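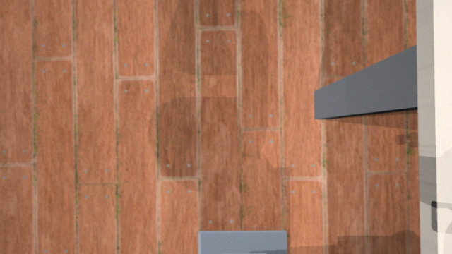 I finally did the long footpath at Lerbridge, all 29 kilometers of it, and I've been talking about it to anyone who stands still long enough. My legs hurt in places I'd forgotten were legs. I would go back tomorrow!

Some background for those of you who come here for the bread posts. I used to be a person who walked to the bus and called it exercise. Then last October my friend Harpreet Li dragged me up a wet hill with a flask of soup, and somewhere near the top I got that silly, floaty feeling where you want to keep going just to see what's over the next bit. I've been chasing it ever since. Mostly on short loops, after work, in shoes that were wrong for it.

So, Lerbridge. The path starts behind the old mill and follows the river for the first couple of hours, and I want to say a word for river walking, which gets called dull by people who like summits. It isn't dull at all. The water does something different at every bend, wide and brown and lazy and then suddenly all noise, and you get herons (I saw a heron eat a fish that was much too big for it, and I stood there with my mouth open the whole time). There are kissing gates every few fields and I have strong opinions about which ones swing nicely. The one by the sheep pens is the best gate I have ever used.

After the river you climb. It's 322 meters up, and most of that comes in one go through beech woods, with roots across the path like stairs somebody built in a hurry. I stopped a lot. I ate an entire bag of dried apricots. An older woman came past me at a steady clip with two sticks and said "lovely and cool in here, isn't it," not even breathing hard, and I decided on the spot that I want to be her.

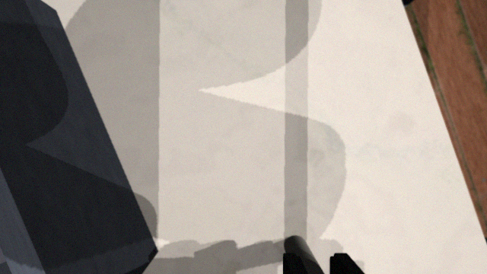
Page last changed: 17th June

The top is open grass and wind, and you can see the whole valley you just walked up, with the river looking like a dropped piece of string. I sat behind a wall and had my sandwich there. Cheese and pickle, squashed flat, the best sandwich of the year so far.

Going down was harder on me than going up. My knees are not fans. Seraina Lüthi had told me to zigzag on the steep grass and take tiny steps, and she was right, though you do feel a bit like a wind-up toy. By the last stretch I was singing to keep myself moving, the same two lines of a song I don't even like, and I'm sorry to the family with the spaniel.

Things I'd do differently: thicker socks, more water (I ran out with an hour to go), and an earlier start so I could linger at the weir. I'd also skip the shortcut by the quarry, where the nettles were up to my elbows. Someone asked in the comments about the bus back. It leaves from the church, not the mill, and the driver will take cards.

Next up is the coast path with Harpreet, if we can agree on which end to start from. She wants the wind behind us and I want the café at the finish. We've been sending each other maps all week.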